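The old ice house at Grelville

Jul 27, 2021

Since I moved to Evell I walk a lot on the small roads, and one of my favorite walks goes to Grelville, to the ice house of the former estate. Many people pass it and think it is only a small hill with trees on it. You must go to the north side, where the ground is always in shadow, and there you find a low brick arch and a passage with an iron gate.

The passage is 15 feet long and has a bend in the middle, so that the warm air could not go straight inside. After the bend comes the round chamber. It has the form of an egg standing on its thin end, and at the bottom there was a drain for the melted water. The ice was cut on the Postma pond, which is 700 yards away, and it was brought by cart in the coldest weeks. It was packed with straw. In a good year it lasted until October.

I read in an old estate book that in one winter they paid for 962 loads. This seems to me too many for such a chamber, and I suspect that the clerk has put together several winters. If somebody knows the book better than me, please write to me.

The condition of the building is not so good. On the left side of the arch nearly ten bricks have fallen, and the roots of a beech are pushing into the roof of the passage. The dome itself looks healthy. Somebody repaired it with cement in the past, which is too hard for these soft bricks, and now the faces of the bricks are coming off around it.

Next time I want to walk further to Fendisitz, where there should be a second ice house, a smaller one, behind the church wall.

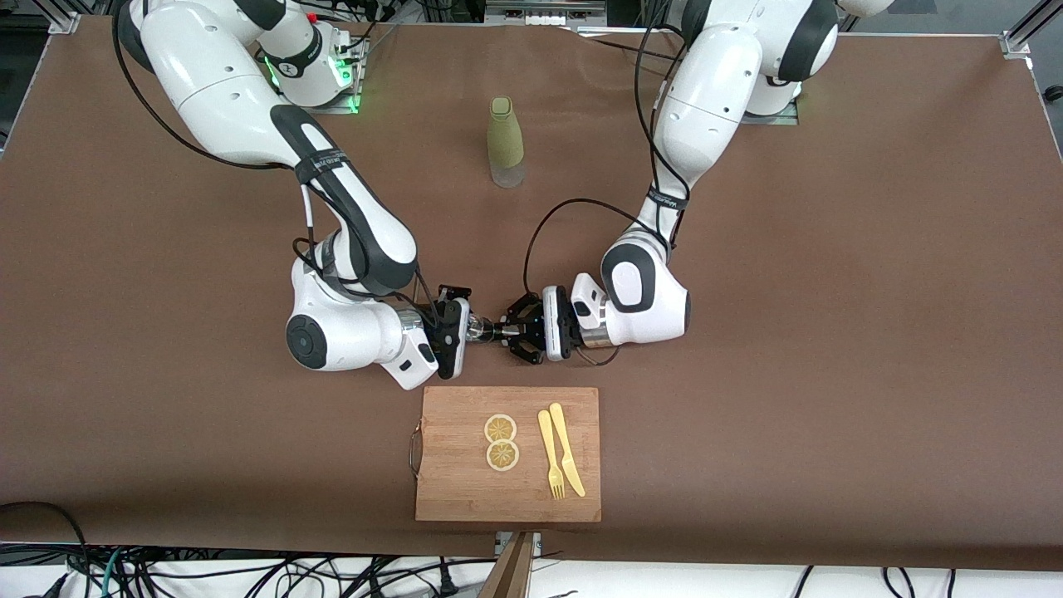 Two white robot arms at a brown work table.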